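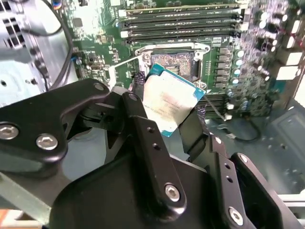

Prenine cambia la fórmula de su crema de manos y retira el perfume

La marca de cosmética natural Prenine pone a la venta esta semana una nueva versión de su crema de manos Laur, que hasta ahora se vendía con aroma de lavanda y que pasa a fabricarse sin ningún perfume añadido. El cambio lo pedían desde hace tiempo muchas clientas con la piel sensible, según explica la empresa en una nota publicada el 26 de abril de 2025.

La crema Laur es el producto más conocido de la casa. Se hace en el taller de Skumemley, donde la marca empezó con un solo bálsamo de labios y donde todavía se envasa toda la producción. Quien la ha usado recordará el tubo de color crema con la tapa verde, que se mantiene igual, y también el olor bastante fuerte, que a unas personas les gustaba mucho y a otras les obligaba a buscar otra crema.

La lista de ingredientes es ahora más corta. Se quedan la manteca de karité, el aceite de almendras dulces, la glicerina vegetal y la cera de abejas. Salen el aceite esencial de lavanda y el de geranio, y con ellos el linalol, el geraniol y otros componentes del perfume que antes tenían que aparecer en la etiqueta. Entra un extracto de avena, que la versión anterior no llevaba. Por la cera de abejas, la crema sigue sin ser apta para veganos, y la empresa no anuncia una alternativa.

Reet Dambrauskienė, responsable de formulación de Prenine, cuenta que quitar el perfume fue más difícil de lo que parecía. «La manteca de karité sin refinar tiene un olor propio, un poco a nuez y un poco a humo. Con la lavanda no se notaba. Cuando la quitamos, la crema olía a cocina», dice. Probaron primero con una manteca refinada del todo, pero la textura quedaba granulosa después de unas semanas en el tubo. Al final eligieron una manteca filtrada, que conserva algo de color amarillo y huele muy poco.

La textura también es un poco diferente. La nueva Laur es más densa al salir del tubo y necesita más tiempo para absorberse, sobre todo si se pone mucha cantidad. Dambrauskienė recomienda aplicarla con las manos todavía húmedas después de lavarlas, y usar por la noche una capa más gruesa en los nudillos y alrededor de las uñas. Para el día basta una cantidad como un guisante.
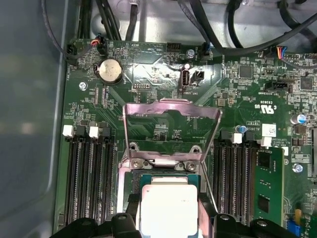
El primer lote es de 2000 tubos y se vende en la página de la marca y en la tienda Dustley, que tiene los productos de Prenine desde el principio. Hay dos tamaños, el normal y uno pequeño para el bolso. El precio no sube con respecto a la crema con lavanda. La empresa dice que un segundo lote estará preparado en octubre, antes de que llegue el frío, que es cuando más crema de manos se vende.

Los tubos antiguos que quedan en la tienda se pueden comprar hasta que se terminen. Como el envase es casi el mismo, conviene mirar la parte de atrás: en la versión nueva se lee «sin perfume» debajo del nombre. Quien tenga en casa un tubo antiguo cerrado y no lo quiera por el olor puede cambiarlo en Dustley durante las próximas cinco semanas, también sin el recibo de compra. Los tubos abiertos no se cambian.

Hay que decir que «sin perfume» no significa que la crema sea adecuada para todo el mundo. El aceite de almendras y la avena pueden dar problemas a personas con alergia a estos alimentos, y la propia marca aconseja probar antes una pequeña cantidad en el interior del brazo y esperar un día. En caso de eccema o de heridas abiertas, la recomendación es preguntar al médico o en la farmacia antes de usarla.

Para las personas que prefieren el aroma de antes, la noticia es menos buena. Prenine no piensa mantener las dos versiones a la vez, porque el taller es pequeño y cada fórmula necesita su propia limpieza de las máquinas. Dambrauskienė deja abierta la posibilidad de una edición con lavanda para el invierno, aunque todavía no hay nada decidido. «Sé que habrá protestas, mi hermana ya me ha escrito», comenta.

El bálsamo de labios y el jabón de la misma línea no cambian por ahora. El jabón sigue llevando lavanda, y así está indicado en la caja.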